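Kit de conformité Kanaan pour robots mobiles d'intérieur

Référence catalogue : Curthorpe 132
Domaine : robots de service, circulation en logement et en locaux recevant du public

Le kit Kanaan réunit les documents et les scénarios d'essai à passer avant la mise en service d'un robot mobile. Il suit les règles internes de Curthorpe et se lit avec l'analyse de risques du site, qu'il ne remplace pas.

Contenu :
– 64 fiches de contrôle, en français et en anglais
– 100 scénarios de simulation (salle d'eau, couloir, palier, escalier)
– un modèle de registre d'écarts
– la licence du lecteur de scénarios Illgate, pour un poste

Les scénarios de salle d'eau portent sur les changements de revêtement, les passages de porte et les obstacles fixes à base large. Chaque essai se rejoue à l'identique, et la version du scénario est notée dans le registre avec celle du logiciel embarqué.
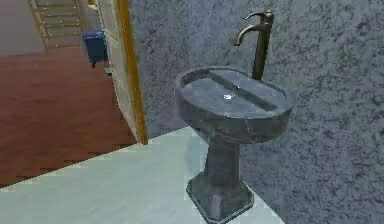 Un essai réussi en simulation suffit-il pour autoriser la mise en service ?
Il faut aussi un essai sur site, en présence de l'exploitant, avec vérification de l'arrêt d'urgence et de la vitesse limite – les deux procès-verbaux sont conservés ensemble.

Règles d'emploi

Toute modification du logiciel de navigation impose de repasser les scénarios concernés. Un écart ouvert bloque la mise en service jusqu'à signature du responsable sécurité. Les abords d'escalier font l'objet d'une fiche séparée, la fiche 76, à remplir pour chaque niveau du bâtiment.

Livraison et mises à jour

Téléchargement après commande, ou support physique expédié depuis l'entrepôt de Plustville. Les mises à jour sont comprises pendant un an. La prochaine révision des fiches paraît en décembre.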